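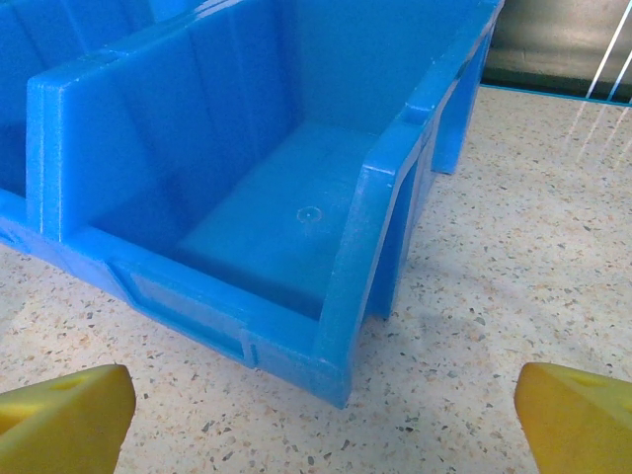
A storage bin in bright blue. The small ring on its floor is probably a mark from the mold.

Where Does Blue Come From?
By Fadime Tuncer

Look around your room and try to find something blue. Perhaps it is a sock, a pen or the cover of a book. Now go outside and look for blue on the ground, among the plants, the stones and the soil. This is much more difficult. Brown is everywhere and green is everywhere, but blue you must search for.

Cameron, who is 11, wrote to our page with a very good question: "If the sky is blue and the sea is blue, why did people in old times not just take the color from there?"

Let us begin with the sky.

Blue that you cannot put in a jar

The light of the sun looks white, but it is a mixture of all the colors of the rainbow. When this light travels through the air, it meets very tiny bits of gas. These bits push the blue part of the light in all directions much more than the red part. So blue light comes to your eyes from every side, and you see a blue sky. Violet light is pushed even more, but there is less of it in sunlight and our eyes do not see it so well.

If you close a jar full of air and bring it home, the air in it has no color that you can see. You would need many miles of air before your eyes could notice the blue.

Water is a little different. It takes away some of the red light that goes through it, and what remains looks blue. In one glass this effect is far too small to see. In a deep lake on a clear day it is easy to see. The surface also works a bit like a mirror and shows us the color of the sky.

Blue from a stone

Long ago, painters had a blue stone called lapis lazuli. The best pieces came from mountains in the land that is now Afghanistan, and they traveled to Europe by land and by sea. The stone had to be ground to powder and then cleaned many times, because it also has white and gray parts. The blue paint made in this way is called ultramarine, a name that means "beyond the sea." It was so expensive that some painters kept it for the most important person in the picture.

The people of ancient Egypt found another way. They heated sand, lime and a material with copper in it, and they got a blue solid which could be ground into paint. Today we call it Egyptian blue. You can still see it on old statues and walls in museums.

Blue from a leaf

For cloth, people used plants. One is called indigo and another is called woad. The funny thing is that their leaves are green! The blue appears only after the leaves are soaked and worked for a long time.

When a cloth is lifted out of an indigo bath, it is first yellow-green. Then the air touches it, and in a few minutes it becomes blue in front of your eyes. Blue jeans are dyed with indigo too, but most of the indigo for jeans is now made in factories and not from leaves.

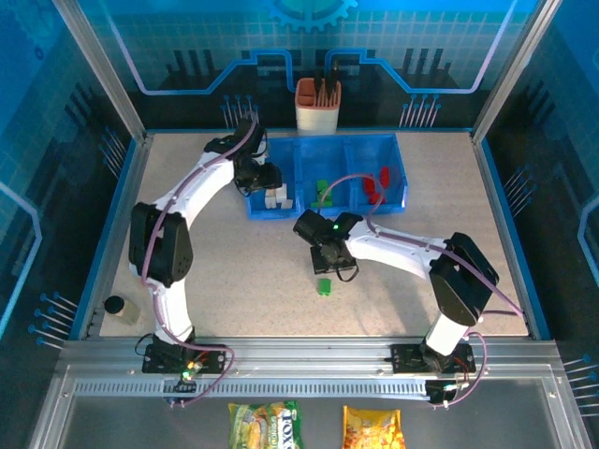

More blue: a plastic tray, and blue patterns on the walls.

Blue in plastic

Many kinds of plastic have no strong color of their own. They can be milky, or clear like glass. To make blue plastic, a factory mixes in a very fine blue powder, called a pigment. Often the pigment comes inside small plastic grains, which melt together with the other grains. The color is then all the way through, so a scratch on the plastic is usually still blue inside.

Blue animals that are not so blue

Some butterflies have shining blue wings, but in many of them there is no blue pigment at all. The wings are covered with tiny scales, and the shape of these scales sends blue light back to us. The blue feathers of a blue jay also get their color from very small structures inside the feather. If you crush such a feather, the blue disappears and you have only a brownish powder.

Try it at home

Ask an adult to help you cut 5 leaves of red cabbage and put them in hot water. Wait 14 minutes and pour the purple water into a white cup. When it has cooled, add a very small pinch of baking soda and stir it. The water will turn blue. If you add too much, it may become green, and then you can begin again with a new cup. Do not drink it, and wear an old shirt.

Words to remember
Pigment: a colored powder that is mixed into paint or plastic.
Dye: a color that goes into the threads of a cloth.
Ultramarine: a strong blue paint, first made from lapis lazuli.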